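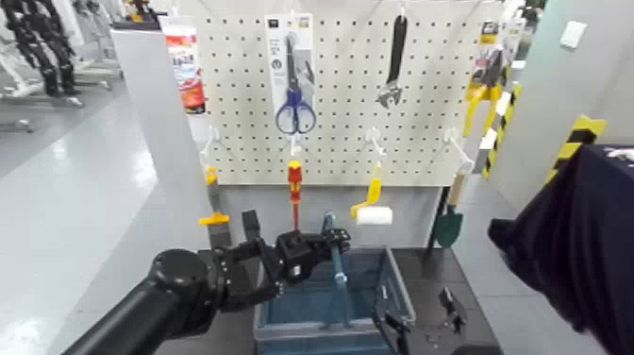
Repositor/a de ferramentas manuais – loja Skudireo

A Skudireo procura uma pessoa para a reposição e manutenção dos expositores de ferramentas manuais e pequena jardinagem. O posto depende da secção de ferragens e reporta a Stojan Atanasov, responsável de loja.

Descrição do posto

O trabalho incide sobre os painéis perfurados com ganchos, onde o artigo está pendurado individualmente: chaves de fendas, chaves ajustáveis, tesouras em cartão, rolos de pintura, colheres de jardim. O artigo chega do armazém de Stalden em caixas de plástico, sem separação por família, e é distribuído pelos painéis de acordo com o planograma em vigor.

Tarefas

Retirar o artigo da caixa, verificar a referência e pendurar no gancho correspondente.
Reposicionar ganchos quando o planograma muda (a próxima alteração completa está prevista para setembro).
Recolher artigo mal colocado ou deixado pelos clientes noutras secções.
Separar embalagens danificadas. Cartões rasgados na zona do furo não voltam ao painel.
Registar faltas no terminal Awan no fim de cada ronda.
Manter livres as bancadas por baixo dos painéis, exceto durante a reposição.

Cada painel leva até 30 referências. As ferramentas sem embalagem penduram-se pelo furo do cabo, quando existe; as restantes seguem a ficha de montagem Brullis, disponível na secção. O artigo mais pesado fica nas filas indicadas na ficha e não deve ser deslocado para preencher espaços vazios.

Requisitos

Escolaridade obrigatória concluída.
Conhecimento básico de ferramentas manuais – distinguir medidas e tipos de ponta, por exemplo.
Capacidade para trabalhar de pé e movimentar caixas até 8 kg.
Leitura de etiquetas e fichas em português. Parte do artigo importado traz texto noutras línguas e é identificada pelo código de barras.

Valoriza-se experiência anterior em loja de ferragens, drogaria ou armazém. Não é exigida carta de condução.

Condições

Contrato a termo, com possibilidade de renovação. Horário da manhã, com entrada antes da abertura ao público, 5 dias por semana. Subsídio de alimentação nos termos legais. A loja fornece luvas e colete; o calçado de segurança é da responsabilidade do trabalhador, com comparticipação até 200 euros mediante fatura.

Candidaturas

Enviar currículo e indicação de disponibilidade até 16 de dezembro de 2025, por correio eletrónico ou em mão no balcão de atendimento, ao cuidado de Stojan Atanasov. Indicar no assunto «Reposição – ferramentas manuais». A seleção inclui uma entrevista curta e um exercício prático de montagem de um painel a partir da ficha. Os candidatos não selecionados são informados por escrito.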